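The Robots Where I Work

Hi! My name is Bimla Vashisht, and I work at a place called Flurnel. We pack craft kits. If you have ever opened a box and found beads, string, glue and a little booklet inside, people like me put all those things in there. I've been doing it for 12 years, which may be longer than you've been alive!

When I tell kids about my job, they always want to know about the robots. Do we have them? Yes, we do. Are they shiny and do they talk? No, sorry. Ours is an arm bolted to the floor. It's gray, it hums, and it can't say a word.

What the arm does

The arm stacks boxes. A full box comes down the belt, the arm picks it up with suction cups (like the ones on a bathroom hook, only bigger), swings around and sets it on a wooden platform called a pallet. Then it goes back for the next one. On a busy day it moves 700 boxes.

Before we got the arm, people did that part. I did it too, and oh, my back! Try picking up your school backpack, turning around, putting it down, and doing that all morning. After a week of stacking I used to lie flat on my kitchen floor when I got home. My cat thought it was a game.

So did the arm take somebody's job? Kids ask me that, and it's a good question. There were 6 of us stacking boxes back then. Two of them learned to run the arm, so now they start it up, clear the jams and check that it's stacking straight. Three moved over to packing. One, my friend Benedikt Bühler, didn't like the change at all and went to work at a bakery. He says he likes bread better than boxes. I still miss him at lunch, though.

What's easy for you and hard for a robot

Now here is the part I think is really interesting. You'd guess the heavy work would be the hardest thing for a robot, right? But a robot doesn't get tired, and every box on the belt is the same size and shape. That makes stacking pretty easy for it.

Packing is another story. Small things are all different. A bag of beads squishes. String gets tangled. And clear plastic is a real troublemaker, because a robot uses a camera to find things, and light goes right through the plastic. Where does the box stop and the table start? You can tell in a second. You can also feel it! Your fingers let you know when something is slipping, and you squeeze a bit harder without even thinking about it.

Try this at home: put a clear plastic food container on a table, close your eyes, and pick it up by the rim. Easy? Now do it wearing your thickest winter mittens. That's a little closer to how it is for a machine.

So how does a robot learn to do small, fiddly jobs? One way is for people to show it. A person holds a gripper, a sort of robot hand with a camera on it, and does the job with that while the camera records. They do it again and again, with things in different spots. Then a computer studies all the recordings and looks for patterns. We started doing this in November, on a project we call Nollus, and I'm one of the people who gets to be the teacher. 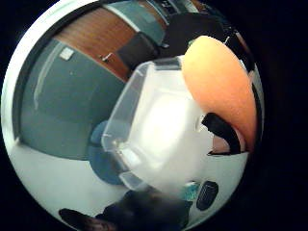

I'll tell you, it felt silly at first. I can pack a kit with my eyes half shut, and there I was, moving like a snail and dropping things! By the end of the first week I had made 309 recordings, and my hand was sore in a whole new place. We take more breaks now. I asked for those, and I got them.

Do I worry about it? Sometimes, a little. If a robot learns to pack beads, my day is going to look different, and I'd like to know how before it happens. So I ask questions at our meetings. Who will check the kits? Will we get training, and will we be paid while we learn? Some of the answers have been good ones, and some have been "we don't know yet."

For now the packing is still done by people. The robot that's learning is very slow, and last time I watched, it put the glue in upside down and then tried to pick up the table. I laughed so hard I had to sit down!

If a grown-up you know works near robots, ask them which part of the job they'd love to give away, and which part they'd want to keep. I'd give away taping the boxes shut. I'm keeping the beads.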